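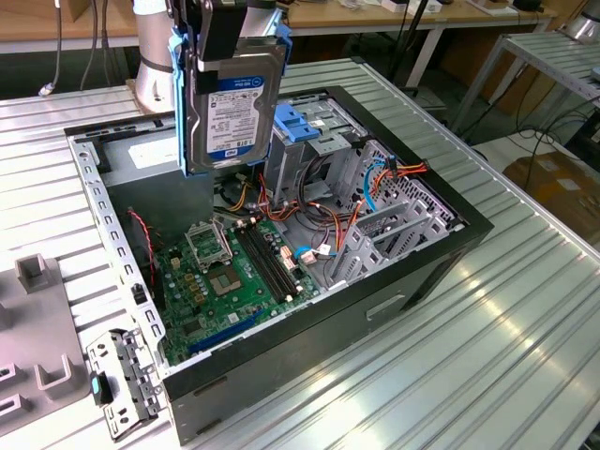 Our project was about getting an arm to take old desktop PCs apart, and more exactly whether a policy trained on human demos does better if you split the job into short stages. We called the rig Boersma after the street the lab backs onto. The whole task is six stages: find the case, release the drive, grip, lift clear, carry, place in the tray. Lift clear is where most of our marks were won or lost. The drive stays in its blue plastic caddy when it comes up, which we didn't plan for at first, and the gripper has to hold it upright over the open case with all those cables between the cage and the board. Tilt a bit too far and a clip snags. We spent most of December on that one stage.

Background

Lots of recycling sites still strip PCs by hand. Evatley (the site that gave us scrap towers) wanted to know if the drives could be pulled by machine before shredding. Towers come in all sorts, so a fixed script is no good. We tried one anyway, see below.

Method

Demos were recorded by teleoperation, two of us taking turns on the controller. 121 full demos were kept after we threw out the ones with a bumped camera or a bad start. Each was cut by hand into the six stages. This was slow and we didn't always agree where one stage stops and the next begins, expecially grip / lift clear. In the end the rule was: lift starts on the first frame where the caddy moves upwards. Cutting gave us 2,107 short clips once the retries inside each demo were split out as well, so a lot of the clips are the same stage done twice or three times.

Three things compared:

Script – fixed waypoints, taught once on one tower
Whole – one policy trained on full demos, no cuts
Staged – same network, trained on the clips, with a small classifier picking the stage

Same cameras, same training time for the last two. The tower lies on its side with the panel already off in every trial. We did not do screws. Opening the case would be another project.

Trials

90 trials, split evenly, so 30 for each method. Tower was shifted and turned a little by hand between trials, using tape marks on the table so each method got the same set of positions. A trial counted as a pass if the drive ended up in the tray with no help and no cable pulled out of its socket. A dropped drive was a fail even if it landed in the tray (happened once, argued about it).

Results

Script: 7 passes out of 30. Fine when the tower was where it was taught, hopeless otherwise.
Whole: 14 out of 30.
Staged: 22 out of 30.

Of the 8 staged fails, 5 were in lift clear, 2 in release and 1 was the classifier jumping straight from grip to carry, which dragged the caddy into the cage. The whole policy failed in more mixed ways. Often it just hovered over the cage and never commited to a grip. The staged one did that too but the classifier usually sent it back to try again, and we think that's where most of the gain comes from – can't prove it with these numbers though.

Problems

Glare off the metal inside the case. Moved the lamp, helped a bit.
Gripper pads wore smooth and we changed them between methods, so script ran on older pads than the other two. Should have mixed up the order of the trials. Our fault.
Urov, our logging tool, lost the force data for the first batch of demos so force was left out of training completely.
All the towers had the same sort of caddy. No idea how it does on a drive held in with screws.

What we'd do next

Train again with force in. Random trial order. More retry clips for lift clear, as that is still the weak bit. Also get a second person to cut the demos blind and see how far apart the stage marks are. The Wosasdale group have asked for our clips and we are sorting the folder names before sending them over.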